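A visit to the Kadrić cup works in December

My wife collects cups, and I collect visits to the places where cups are made. So when we had a few free days in December, we took the slow train up to Skivitz, where the Kadrić works still opens its doors to visitors in the winter months. I write down here what I remember, before it mixes in my head with the other factories.

The train from the coast needs a little more than four hours, and the last part is very beautiful if you sit on the left side. At the station there is a small bus that waits for the train. We paid the driver in coins and he gave us a paper ticket with number 3169, which I keep now in my notebook. The works is the last stop. You see first the chimney, which is not used anymore, and then a long yellow building with a new roof.

The tour starts at 10 in the morning, and there is a second one at 2. We took the first. We were a mixed group – two families with children, some students of design, an older couple who spoke only between themselves, and us. Everybody receives a coat and must leave the bags in a locker. The coats are all the same size, so the children looked like small doctors.

The first room is the old model room. On the shelves stand 113 plaster models, one for each shape that the works has made from its beginning. Our guide let us look as long as we wanted, and I was thankful, because on most tours this is the room where they hurry you. The oldest shapes have big handles and thick walls. Around the middle of the shelf the handles disappear. The guide explained that a customer who ran canteens asked for cups which can be stacked in a small cupboard, and with a handle this is difficult. After this order the works began to make simple tapered tumblers, and they became the thing for which the place is known.

From there you go to the casting hall. It is warm and smells like a wet cellar. The liquid clay goes into the molds from a hose, it stays some minutes, and then the rest is poured back out. What remains on the wall of the mold is the cup. I had read about this many times, but I did not know that a worker decides the time by looking at the edge and pressing it with a thumb. We were allowed to try. Mine was too thin and broke when it came out. A girl of maybe eight years made a perfect one, and the whole group clapped for her.

The drying room we saw only through a window. In the kiln hall there was one kiln in work and one open for repair, and the open one was the more interesting to me, as you could look at the bricks and the burners. The cars that carry the cups into the kiln hold 258 pieces each when they are loaded with the small size. The guide said this number with pride, and I understood why when I saw how close the pieces stand to each other without touching.

Glazing is the room I liked best. Kadrić makes mostly soft colors, pink, green, a cream, a gray-blue, and the raw glaze looks completely different from the result. The pink is almost white in the bucket. They keep small test tiles on strings near the window, hundreds of them, with numbers in pencil. One of the students asked if she could buy one string, and the answer was a friendly no.

After the tour there is coffee in the Sadik canteen, on the ground floor, on the side of the river. It is the real canteen of the workers, not a place made for visitors, and for me this was a plus. The soup was bean soup with a piece of smoked meat. The bread was good. The coffee was too weak, but it came in a cup from the house, of course, and you can turn it over and look for the stamp under it.

The shop is small. First quality is not cheap, second quality costs half, and you have to look carefully to find the mistake. We took four tumblers of the second quality and a milk jug. They wrap everything in newspaper and do not have boxes, so bring a bag with something soft in it. A man before us bought so many plates that he had to ask the bus driver to wait.

In the afternoon we walked back along the river to the Skitunard mill, forty minutes on a flat path. The mill ground the stone for the glazes in the old times. It is closed in winter, but the wheel can be seen from the bridge – there was ice on the lower part when we passed. There is a bench there, and the evening bus stops next to it. We were at the station again before six.
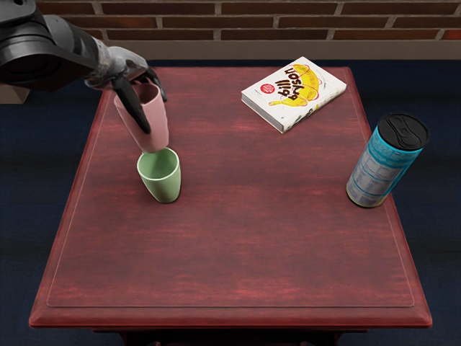 Can you take the tour without booking it first?

In winter you can come without a booking if you are at the gate a quarter of an hour before the start, but for groups and for the summer months you should call the works some days before.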